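Courses > Game Writing and Design > Unit 6 > Handout: Hidden Object Games and the Art of the Fair Hint

Welcome back, everyone. I promised last time that we'd leave platformers behind for a while and spend a session on hidden object games, and I'm rather happy to be doing it, as these are the games I play on my own couch in the evening with a cup of tea going cold beside me. Please read this before class and bring your laptop with Dreker already open (the free version is fine for everything we do in this unit).

1. What the player is really doing

A hidden object game gives the player a crowded picture and a list. Find the thimble, find the owl, find the key. It sounds like the simplest job in the world, and on paper it is, but the pleasure comes from the small gap between looking at a thing and noticing it. Your work as a designer is to keep that gap the right size. Too small and the player is just clicking. Too large and they start clicking everywhere in a bad mood, and you've lost them.

We'll use Evard as our main text this week. It's a short game set in a seaside hotel, with 70 scenes and a shared pool of 455 objects, so the same teapot turns up many times in different places. Look at how the artists change its size and angle each time. By the tenth meeting the player feels clever for recognizing an old friend, and that feeling costs the studio almost nothing.

2. Hints

There are two common kinds of hint. The first is the free hint on a timer, where a little lamp or compass fills up slowly and then glows when it's ready. The second is the bought hint, paid for with coins the player has earned. Evard uses the timer. Custano, which we looked at briefly in the first unit, uses coins, and I'd like you to think about how differently you behave when a hint costs something. I hoard mine like a squirrel and finish with 3,474 coins and a headache.

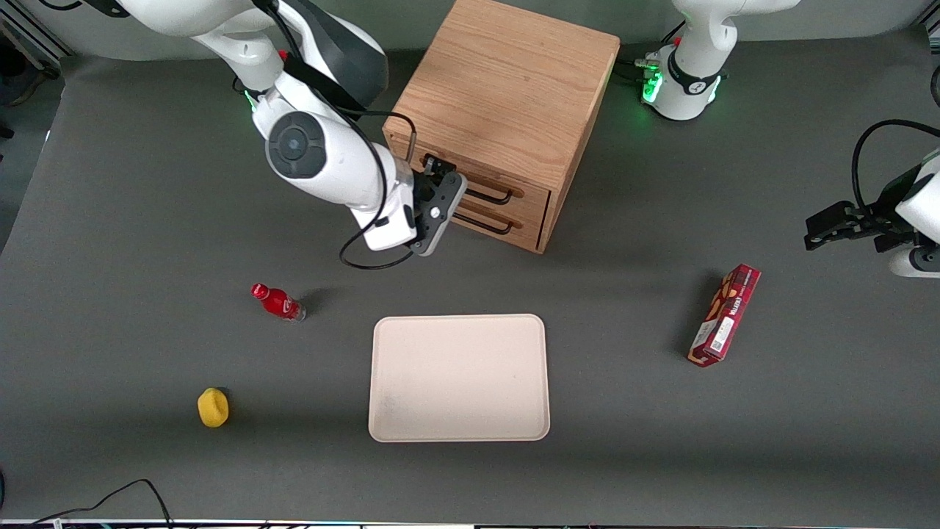

Containers deserve a section to themselves, as they are where most student projects go wrong. A container is anything in the scene that opens and has something inside, and the player has to be told, gently, that it can be opened. Handles do most of this work for you. Think of a small oak cabinet with two drawers, one above the other, and a dark metal bar on each: the dark bars stand out against the pale wood, and the eye goes straight to them. If you draw a cabinet like that, both drawers must respond to a click, even if one only rattles and stays shut. A drawer that ignores the player teaches them to stop trying, and then they won't try the next one either, where you've put the key.

A few more notes on containers, in no special order. Keep the opening animation short. Let the thing stay open once it's been opened - I can't tell you how many otherwise lovely games close every cupboard behind you. And if you put a container inside a container, give the player a reward at each step.

3. Lists, and the words on them

Word choice matters more than people expect. "Bow" can be a ribbon, a weapon or something you play a violin with, and a good list writer uses that on purpose now and then. Do it once in a scene and it's a joke between you and the player. Do it five times and it's a chore. The Huang series is worth a look here, particularly the early chapters, where the lists are written as riddles.

4. For the workshop

Sketch one scene in Dreker with at least one container and a written list. Stick figures and boxes are perfectly welcome. Swap with a neighbor and watch them play without saying a word (this is harder than it sounds, and I still can't do it without making small noises). Write down where they hesitate and where they ask for a hint.

Your finished scene and a page of notes are due on 29th November. We'll play a handful together in class, and the longer project, where you join your scene to a partner's, carries on into December. If Dreker loses your list when you save, export it as plain text first and paste it back in afterward.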